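Slipper

A slipper is a light, low-cut shoe made to be put on and taken off easily and worn mainly indoors. Most slippers have a soft upper, a thin or flexible sole, and no laces or buckles. They are worn for warmth, for comfort, to protect floors from street dirt, and in many households as a matter of manners. The word also covers some kinds of dress shoe and dance shoe that have little in common with the house slipper apart from being easy to slip on.

Contents
1 Name
2 History
3 Types
4 Construction
5 Materials
6 Sizing
7 Customs
8 Care and wear
9 Safety
10 See also

Name

The English word comes from the verb "to slip" and has been in use since the late Middle Ages. Older forms include "slip-shoe," from which the adjective "slipshod" is formed. A person who was slipshod was at first simply someone wearing loose shoes, and the sense of careless work came later.

In American usage "house shoe" and "house slipper" are both common, the first more so in the South. "Scuff" is used for a backless slipper with a flat sole. In Hawaii, "slippers" usually means rubber sandals of the kind called flip-flops on the mainland, and these are worn outdoors. In South Asian English the word is also applied to open sandals.

History

Soft indoor shoes have been made in many parts of the world and do not have a single place of origin. Written mention of them is found in China from the medieval period, and backless leather shoes were worn across North Africa and the Middle East long before they were copied in Europe. The Moroccan babouche, a flat leather shoe with the heel left open or folded down, is one of the forms that reached European buyers through trade.

In Europe during the 16th and 17th centuries, mules and slippers were worn by both sexes of the wealthier classes, usually in private rooms. They were made of velvet, silk, or fine leather and often embroidered. By the 18th century women wore heeled mules in company as well as at home.

The 19th century brought the slipper into middle-class homes in large numbers. Berlin wool work, a style of embroidery done on canvas from printed charts, was widely used for slipper uppers. The worked canvas was taken to a shoemaker, who cut it to shape and added the lining and sole. Slippers of this kind were a usual gift from women to male relatives. Velvet slippers with a quilted lining, now often called Prince Albert slippers, date from the same century and are still sold as evening wear.

Factory production grew in the second half of the century. In England the Rossendale valley in Lancashire became a center of the trade, using felt left over from other local industries. Felt slippers were cheap and warm, and they remained the standard working-class type in northern Europe for several generations.

After the Second World War, synthetic pile fabrics and foam soles lowered the price further. Novelty slippers shaped like animals became common in the later 20th century, along with slipper boots and slipper socks.

Types

Slippers are usually grouped by how much of the foot they cover.

Open-heel slippers, also called mules or scuffs, have an upper across the front of the foot and nothing behind. They are the easiest to put on and the most likely to come off on stairs.

Closed-back slippers cover the heel as well. The moccasin slipper, with a raised seam around the toe, belongs to this group, as does the ballet-style slipper.

Slipper boots reach the ankle or higher. They are often lined with fleece and may have a zipper or a hook-and-loop strap.

Open-toe slippers have a band over the instep. The disposable slippers given out by hotels and spas are made in both open-toe and closed-toe versions, normally from terry cloth or nonwoven fabric.

Slipper socks are knitted socks with a leather sole or with rubber dots printed on the underside for grip.

Evening slippers are low leather or velvet shoes with a thin leather sole, worn with formal or semi-formal dress.

Dance slippers, including the soft shoes worn for ballet practice, are treated as a separate class of footwear and are not worn for warmth.

Construction

A typical house slipper has an upper, a lining, an insole (also called the sock), and an outsole. In cheaper slippers the upper and lining may be a single laminated fabric.

Three methods of joining the upper to the sole are in general use. In the turned method, the slipper is sewn inside out and then turned right side out, which hides the seam. This suits soft soles only, as a stiff sole cannot be turned. In the cemented method, the upper is pulled over a foot-shaped form called a last and glued to the sole. In direct injection, the sole material is molded straight onto the lasted upper. Injection makes a strong joint and needs little labor, but the molds are costly and are used mainly for long production runs.

Hand-felted slippers are made without a seam. Wool is laid in thin layers around a flat pattern, wetted with soapy water, and rubbed until the fibers lock together. The piece is then cut open and shaped over a last while damp. It shrinks a good deal in the process, so the pattern has to be cut larger than the finished slipper.

Materials

Uppers are made from wool felt, boiled wool, suede, sheepskin, corduroy, terry cloth, velvet, and many kinds of polyester pile. Sheepskin is normally used with the wool side in. Synthetic pile may be brushed flat, curled, or left in small loops, and the curled kinds are sold under names such as teddy fleece.

Linings follow much the same list. Wool linings draw moisture away from the foot better than polyester ones but take longer to dry. Pale linings are common even though they show dirt.

Soles may be suede, felt, leather, rubber, cork, or foam. Ethylene-vinyl acetate, or EVA, is the most widely used foam. It is light and holds heat, but it flattens with use. Suede soles are quiet and do not mark floors, though they can be slick on polished wood and wear through on concrete. Rubber soles allow short trips outdoors, such as to a mailbox.

Trimmings include bows, pompoms, piping, ribbon, and embroidery. A bow is usually tacked on by hand or by a small bar stitch near the front of the upper, and is among the first parts to come loose.

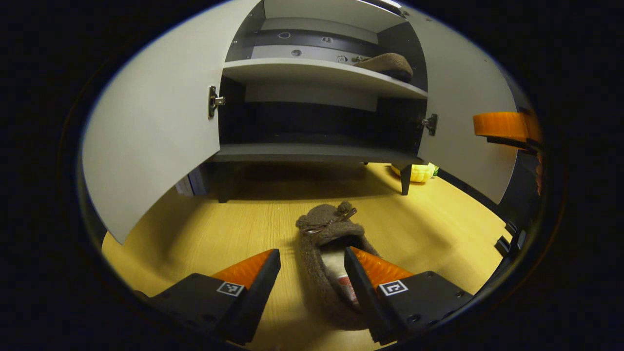 Brown plush slipper with an open heel and a bow near the toe.

Sizing

Slippers are often sold in broad size ranges, such as small, medium, and large, with each range covering two or more shoe sizes. This is possible since the uppers stretch and the fit is meant to be loose. European makers more often use single sizes, and a European 38 is close to a women's 7½ in the United States, although charts differ between makers.

Sheepskin and wool slippers are generally bought snug. The lining packs down in the first weeks of wear, leaving more room inside. Open-heel styles are fitted so that the heel of the foot rests fully on the sole without hanging over the back.

Customs

In Japan, outdoor shoes are taken off in the entry area of a home, and slippers are often provided for guests. They are not worn on tatami mats. Many homes and inns keep a separate pair for use in the toilet room only, and these are left at its door. Schools commonly require indoor shoes as well.

In Korea, much of Central and Eastern Europe, the Nordic countries, and Turkey, shoes are likewise removed at the door in most homes. Spare slippers for visitors are common in Ukraine, Poland, and Russia. In some museums with old wooden floors, visitors are given large felt or cloth overshoes to wear on top of their own.

Practice in the United States and Canada varies by household and region. Removing shoes is more usual where winters are snowy and among families who brought the custom from elsewhere.

Slippers are usually stored near the door, either on an open rack or in a shallow shoe cabinet.

Care and wear

Most fabric slippers with foam soles can be washed by hand or on a gentle machine cycle in cool water. They are dried in the air, as the heat of a dryer may loosen glue or warp the sole. Sheepskin and suede are cleaned with a brush and products made for leather. Felt is brushed, and stains are dabbed with a damp cloth.

Loose insoles can be replaced. Felt and leather slippers may also be resoled, though the cost is often higher than that of a new pair.

Safety

Loose footwear is a recognized factor in falls at home, especially among older people. Advice from health workers generally favors slippers with a closed back, a firm sole with some grip, and a fastening where possible. Worn-down soles and stretched uppers raise the risk. Open-heel slippers are considered a poor choice for stairs.

People with reduced feeling in the feet, including some people with diabetes, are often told to wear slippers with a protective sole indoors and to check inside them before putting them on.

See also

Babouche
Clog
Flip-flops
Moccasin
Mule (shoe)
Sock
Uwabaki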